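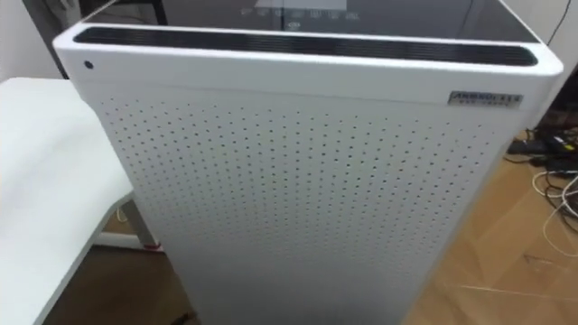
The second-floor tidy came around again, and with it the annual discovery that we own more flat surfaces than we own things to put on them, and use all of them anyway. Notburga Gasser drew up the list in February and taped it inside the supply closet at Skulavcombe, where it was read mainly by people looking for tape. Item one was the small room. Item one has been the small room every year since we moved in. The trouble is the air purifier, a tall white tower with a dark glass top at just the height where a hand wants to set something down, and it stands right beside the table, so anything that gets evicted from the one has a very short trip to the other. The long black grille along the edge is where the air comes out. It is a vent. Please treat it as one.

For anyone who missed the memo (room code 1409, still on the shared drive, still unopened by most of you), the rules for the small room are these. Desk clear at the end of the day. Wastebasket emptied and put back by the desk. Wipes live in the drawer. Nothing on the purifier, including things you are only putting there for a second. 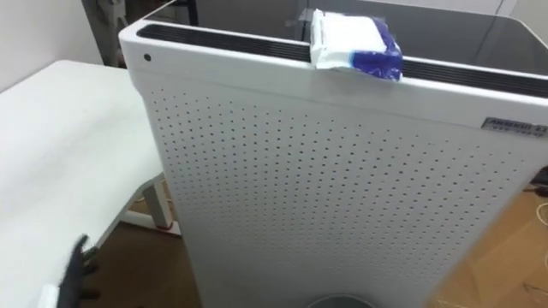

A pack, between homes.

The wipes were Notburga's idea, and a good one, and she has asked me to mention that she bought them in quantity. There are 26 packs left in the closet. Take one, use it on the table, close the flap. A pack with the flap left up dries out in a couple of days and then sits there for a month because it still feels full when you lift it.

On the matter of the wastebasket: the Aliyu group would like a bigger one, the Brullell group would like a lid, and I would like people to stop dropping half a cup of tea into the one we have. It's the pale green kind that you can more or less see through, so we all know.
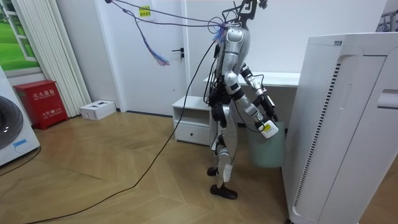
The green bucket at its post by the desk.

Liners are on the closet's lower shelf in a roll of 50. One at a time is plenty. Whoever has been doubling them up is thanked for the thought and asked to quit. The basket goes back on the floor at the end of the desk and stays out of the doorway, where it spent most of the winter and was kicked by everyone at least once, me included.

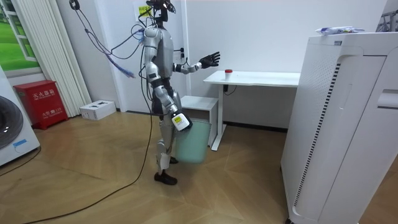 Domach House News, No. 26, page 2

Cups are the last item, and the one with the longest history. A white cup with a red lid on an otherwise bare desk may look like progress, and compared with last year it is, but the list says clear. If it's yours, take it home or take it to the kitchen. Cups left in the small room will move to the shelf over the kitchen sink, and after that they join the general population and you'll have to take your chances.

The herringbone floor gets mopped with the flat mop and plain water. The spray bottle under the sink is for windows, whatever the previous label said. Notburga will go over the list one more time on 3/28/04 and has promised to be brief.

Search House News
Enter keyword Go

Home | Back Issues | Rooms | Lost and Found | Contact

Recent items
Kitchen Shelf Amnesty Extended Again
Who Has the Flat Mop?
Skulavcombe Parking: A Clarification of the Clarification
Supply Closet Key, Found
Brullell Group Potluck Sign-Up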